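Posted in January
By Nernovum Product Documentation

Lurkbridge Open-Top Bench Bin

The Lurkbridge is a rigid, open-topped bin for picking, sorting and holding loose parts at a bench or table. It is loaded and emptied from above. There is no lid, no door and no drop front, and none is offered as an option. It is made by Vistard and supplied by Nernovum in gray only.

The bin is intended for dry goods: packaged hardware, molded parts, small boxed items, fittings and similar stock. It is not rated for liquids or for food.

Construction

The floor is plain sheet metal, 2 mm thick, with no liner and no raised pattern. It is supplied uncoated so that there is no film to peel under sliding parts. Fine scratching begins with the first few loads and spreads over the whole floor in normal use. It has no effect on the load rating.

Two small round holes pass through the floor. They take the locating screws described under Mounting and can be left open when the bin is used without them. A narrow vertical slot at the base of the left wall accepts the tab of the Usmani divider, sold separately. Bins made before the divider was introduced do not have the slot and cannot be modified to add it.

The back wall is tall and stands behind a sloping panel that spans much of the width of the bin. The panel returns parts toward the floor area and keeps small items from settling along the foot of the back wall, where they are awkward to reach from the front. It is finished in a light coating. The coating is a wear surface and is expected to go from the lower part first.

Specification

Type: open-topped, rigid
Color: gray
Floor: sheet metal, uncoated, 2 mm
Back panel: sloping, light wear coating
Floor holes: two, round
Divider slot: left wall, at base
Rated load: 40 lb, evenly distributed
Pads supplied: 4, self-adhesive
Lid: none
Stackable: no

The rated load applies to a bin standing on a flat surface that supports the whole of the underside. A bin on rails or an open shelf frame has no published rating, and we do not recommend either arrangement.

Placement

Place the bin on a level table or bench. Wood, laminate and steel tops are all suitable. On a wood top, fit the 4 pads supplied, one to each corner of the underside, before the bin is put down for the first time. The pads protect the table and reduce noise when parts are tipped in. They do not hold the bin against a sideways push.

Leave the full opening clear. Hoses, leads and cables routed over the rim should have enough slack to move without lifting or dragging the bin – a lead that catches on a front corner will turn the bin on its pads before it moves it sideways. If leads have to cross a corner regularly, use the locating screws.

Low side light is not recommended for picking by eye. The bare floor reflects strongly once it has been polished by use, and shiny parts become hard to tell from the surface under them. Diffuse light from overhead is better. A matte insert can also be cut to fit, although it will cover the floor holes and will need replacing at intervals.

Mounting

Screws are not included. Use a low-head screw with a plain washer in each of the two holes, run down until the washer seats. Do not overtighten. The floor will dish around the hole, and small parts will then collect there.

Do not drill additional holes. Holes near the walls weaken the corner and void the load rating. Users who need a repeatable position without fixing the bin down can clamp a stop to the table on two adjacent sides.

Cleaning

1. Remove all parts and take out the divider, if fitted.
2. Brush loose dust toward the front and lift it out with a vacuum nozzle. Do not use compressed air, as it drives grit under the sloping panel.
3. Wipe the floor and walls with a damp cloth and mild detergent.
4. Wipe again with clean water and leave the bin open to dry for 15 minutes before refilling.

Cloudy marks on the floor are normally residue from detergent or from oiled parts. They can be reduced with a second wipe. Scratches cannot be polished out by hand, and abrasive pads will only add to them. Dark smudges on the walls are usually rubber or plastic transfer and come off with isopropyl alcohol on a cloth. Test a small area first.

Wear and Replacement

Inspect the bin whenever it is emptied for cleaning. The points to look at are the lower edge of the sloping panel, the edges of the floor holes and the slot in the left wall.

Loss of coating on the panel is cosmetic. The worn area turns dark gray and has ragged edges where it meets the remaining light coating, often with vertical streaks. The panel may stay in service in this condition as long as the surface is smooth to a gloved hand. Replace it if there is a raised burr, a crack or any movement when it is pressed at the center.

Burrs at the floor holes can be taken off with a fine file. A bent slot should not be pried back into shape with the divider in place – remove the divider first and straighten the edge with smooth-jaw pliers.

A bin with a scuffed floor and a panel worn to dark gray in its lower part: 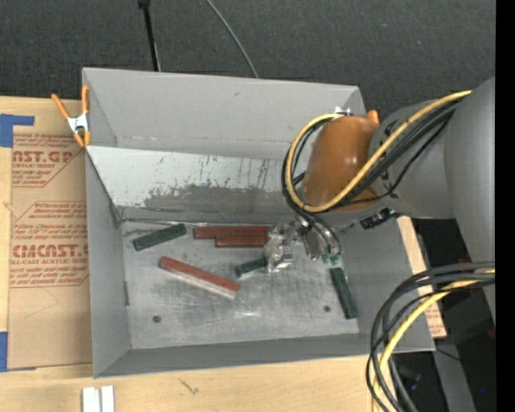
Ordering

The Lurkbridge ships assembled, with pads and an instruction sheet in the carton. The Usmani divider and the replacement sloping panel are separate items and ship flat. When ordering a panel, state whether the bin has the slot in the left wall, as the earlier panel has a different fixing. Pads are sold in sets of 4. Worn bins are not accepted for recoating.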